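Adult Baptism and Confirmation at Grestitz Parish: Frequently Asked Questions

By the Parish Office, Grestitz
14 Oct 2026
234 shares

Who may enquire about baptism as an adult?

Any person aged 18 or over who has not been baptised may enquire. Those baptised in another Christian church are not baptised again, but may be received and confirmed after a shorter period of preparation.

When does preparation begin?

Enquirers meet fortnightly in the Mesard Room from February. Applications should reach the parish office before the first meeting, although late enquiries are considered.

Is there a fee?

No fee is charged for any sacrament. A contribution of $80 toward books and the retreat at Prokari House is invited - it is waived on request.
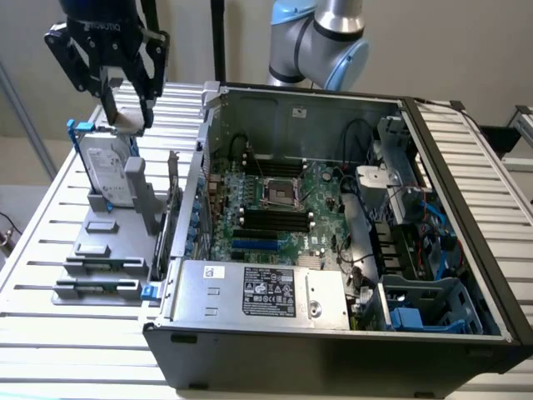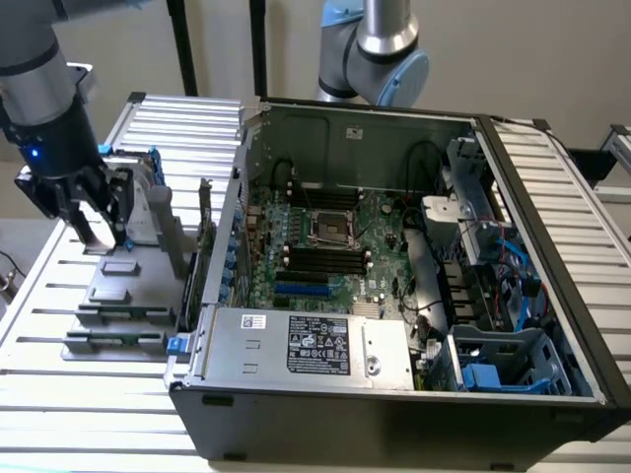
May I bring my children to the meetings? Owusu put this to the office after the last intake, adding that evening sessions are difficult for parents and that the readings could be followed at home. Children are welcome at all meetings except the retreat. The readings are sent out in advance, and a candidate who misses a meeting may arrange to discuss them with a catechist.

Do I need a sponsor?

Yes. A sponsor must be a confirmed and practising Catholic, and may not be the candidate's parent. The parish will help candidates who do not know a suitable person.

How many guests may attend the Easter Vigil?

Each candidate may reserve 6 seats. The remaining pews are open to all, and a further 100 chairs are placed in the hall.

What if I decide not to proceed?

A candidate may withdraw or defer at any stage, and is not asked to give reasons. Please advise the office so that the sponsor can be informed.

4 comments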